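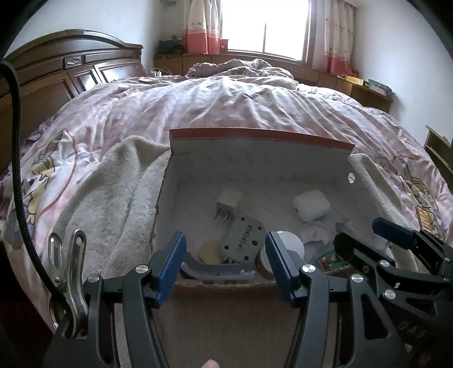
Mas então a regra da caixa vale também quando se trabalha em casa, ou só na bancada? Foi esta a primeira reação de Pešek ao rascunho, e ainda bem, porque me obrigou a reescrever a página dois inteira! A resposta é sim, vale em todo o lado. Quem opera a pinça de mão tira as peças de uma caixa aberta, pousa-as numa superfície firme ou macia (as duas servem, desde que fique anotado qual) e só fecha os dedos depois de confirmar que a outra mão está fora do caminho.

O financiamento de janeiro previa 1000 gravações e um guia de boas práticas com seis regras. As regras estão escritas, a quarta ainda me dá dores de cabeça (é a dos cabos, já lá vou), e das gravações faltam-nos 200. O pessoal de Arnthorpe pediu mais objetos pequenos e de forma irregular, que são os que mais discussão dão.

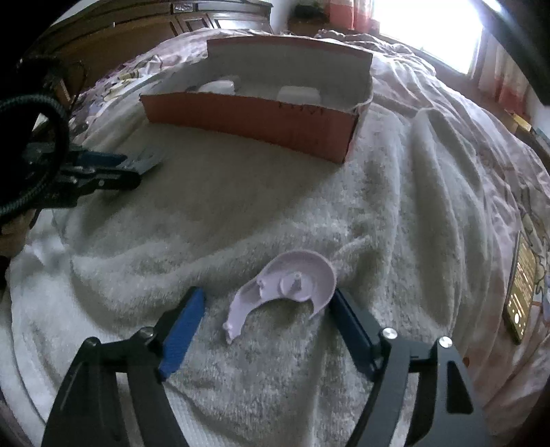 Drullivari – Equipa de Normas e Segurança, polo de Verthorpe

Quanto aos cabos: a versão atual diz que nenhum cabo pode passar entre os dedos e a peça, e que as ferramentas de corte ficam fora da zona de trabalho. A segunda metade é a que menos se cumpre, confesso, e quero juntar-lhe uma verificação antes de cada gravação. Telemóveis também entram na lista, com ecrã bloqueado e notificações desligadas.

Preciso da vossa opinião sobre a regra seis (quanto tempo guardamos as gravações rejeitadas) antes de mandar o guia para revisão. O resto segue dentro do orçamento.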